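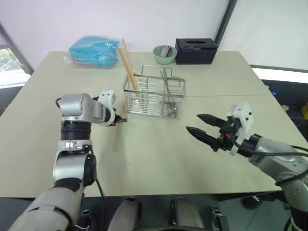 Fig. 3. Chopsticks into the wire basket, left arm at work, right gripper open over the table.

Section 3: Setting up the utensil task

By now you should have both arms powered, homed and talking to the laptop (if not, go back to Section 2, I'll wait). I wrote this part for new members of the Lurkomard robotics club, mostly because I got tired of re-learning it myself every fall. We call the task Slanina. It's our favorite starter project: tableware on a table, a basket, two arms, and a surprising amount of shouting.

Last revised 2021-06-15.

What goes on the table

1. Clear your backpacks, drinks and phones off the tabletop. The far edge can hold a few extras, like the green bowl and the black box in Fig. 3, as long as they stay out of the arms' way.

2. Put the wire basket between the two arms, a bit past the middle of the table, long side facing you. If you shove it all the way back, the left arm has to stretch and gets shaky. Ask me how many chopsticks I've launched that way.

3. Load the basket. Metal utensils go in the right part with handles up, chopsticks in the left. Don't pack them tight!

4. Keep one chopstick out for the left gripper. We always practice with wood first and save the metal ones for people who've passed the July check.

Note: The white panels behind the table stay up. Our scripts were tuned against a plain background and they get confused by the window.

Running it

5. Open the Gokska panel on the laptop and load profile 1105. Profile 701 is the old one from before we moved the table, and it will happily drive the fingers straight into the rim.

6. Set the speed to the lowest setting. You can go up to 3 once your team has a clean run, but please not before.

7. Bring the left gripper in from the side and close it on the middle of the stick. Too high and the bottom end swings, too low and you'll bump the basket on the way over.

8. Park the right gripper with its fingers open, hovering over the right half of the table. It's there to steady the basket if things start to slide, so give it room.

9. Lift, move over the left part of the basket, tilt the stick a little and lower it in. Open the fingers slowly. I count to two in my head, which probably does nothing, but I like it.

Caution: Keep your hands behind the near edge whenever the arms are live. If you need to fix something, hit pause, wait for the panel to say HOLD, then reach.

Caution: Check the black cables before every run. They need enough slack for the wrist to turn, and they shouldn't catch on the table edge. Same goes for your feet and whatever is on the floor under there.

If it goes wrong

Error 1669 means a gripper closed on nothing. Open it, move the stick back to where you started, and run step 7 again. If you see it twice in a row, redo the finger calibration in Section 2.

If the stick spins in the fingers, your grip is off center. Nudge it and try again.

When you get a run you're proud of, save the log in the Nesa folder with your team name on it. Section 4 covers doing the same thing with spoons.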